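Fanham Adult Learning Program
Interim Report to the Jedance Fund

Summary

The Fanham Adult Learning Program received support from the Jedance Fund to offer evening reading and basic math classes to adults who left school early. This report covers the first half of the grant period. Enrollment reached 111 learners, against a target of 60 for the full year. Classes are held at 2 sites, the Gwilliam Street Library and the former Guvov Mill office building.

Spending is in line with the approved budget. The largest cost to date has been instructor pay, followed by printed workbooks. The program requests permission to move $2,000 from the travel line to the workbook line, as most learners live within walking distance and few have claimed bus fare. 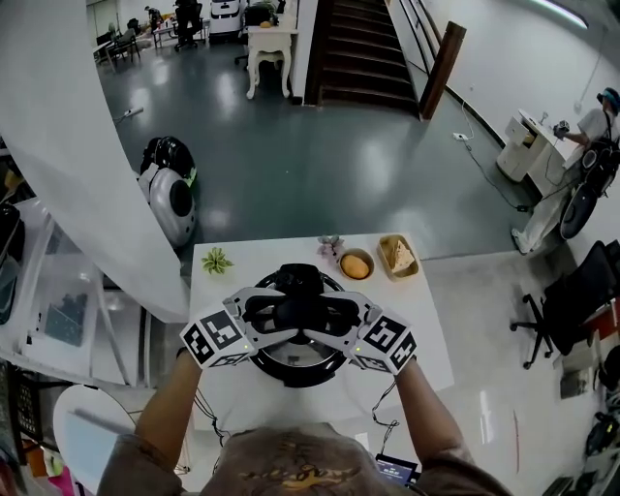 FANHAM, October

Attendance was steady through the summer and fell slightly when the school year began. Several parents told staff that the 6:30 p.m. start conflicted with meals and homework. The Gwilliam Street class now begins at 7:15 p.m., and attendance there has recovered. The Guvov Mill class keeps its original hours at the request of learners who work early shifts.

Reading assessments were given at enrollment and will be repeated in the spring. Results will be included in the final report. Math placement took longer than planned, and the intermediate group started three weeks behind schedule.

In the next period the program will hire one additional math instructor and renew the lease at Guvov Mill. A waiting list has been opened for the beginner reading class. The revised budget is attached for the Fund's approval.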